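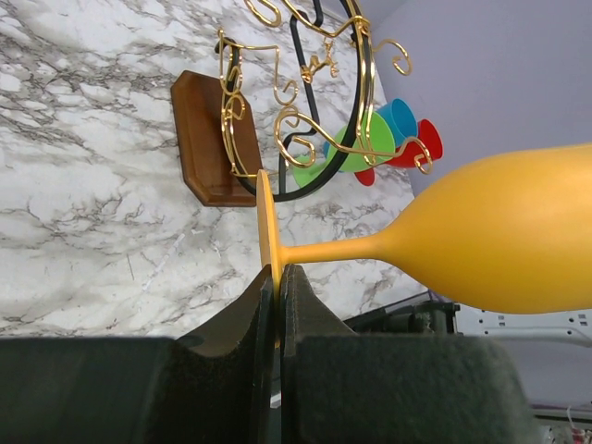
Fig. 1. Gripper holding the yellow glass by its foot.

Projects > Shared workshop > Garba > Report

Print this page | E-mail this page

Garba, two-arm build
Jolán Gál

The Drudex kit claims a repeat error of 2 mm. I don't believe it. My log has 283 grasps, and the spread on the left arm was 7 mm by Sunday. A plastic glass forgives that. I would not try a real one. 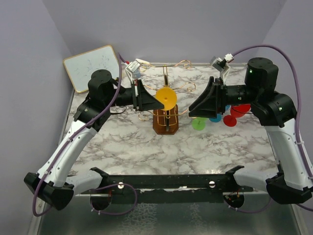
Calibration took most of February and I still can't say it helped. The Skokport guide wants both arms zeroed against one fixed point, which assumes a bench that stays put. Ours at least has the black bar joining the two bases along the front edge, so the arms should shift together if they shift. I have yet to measure that. The purple cables are a worse suspect, and I want to repeat the log with them tied down before anyone quotes my numbers.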